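I've been washing my hair with a solid shampoo bar for two years now, and I still get the look from people. You know the one. My friend Rowena Sarmiento picked mine up off the edge of the tub last winter, sniffed it and asked if it was for the dog!

So let me say it plainly: I think bars are better than bottles for most of us, and I think the natural beauty crowd (me included) has done a lousy job of selling them. We go on and on about plastic and never mention that a good bar smells amazing and makes your hair feel thick. The one I keep going back to is the rosemary and oat bar from Corkwood. It gets me through 60 washes if I let it drain properly between showers, and I have a lot of hair — past my shoulders, and wavy, and prone to sulking in July.

I'm less kind about the pretty ones. Dela Peña makes a gorgeous lavender bar with dried flowers pressed into the top, and I spent a whole week picking little purple bits out of my comb. Please, somebody, stop putting flowers in things that go on my head. The plain version is lovely and costs less, and I wish they'd put that one at the front of the shop.

And can we talk about the first two weeks? Mine were awful. Waxy, flat, sort of squeaky at the roots. I nearly quit. A cider vinegar rinse sorted it out for me, but I had to dig through 210 comments on an old blog post to find that tip, when it should be printed right on the box.

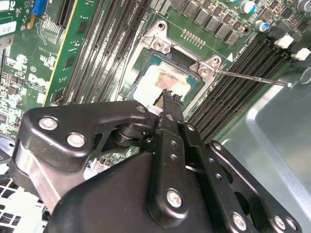 Do you need a separate conditioner with a bar? If your hair is fine and short you can probably skip it, but mine is long and dry at the ends, so I use a conditioner bar from the ears down every other wash.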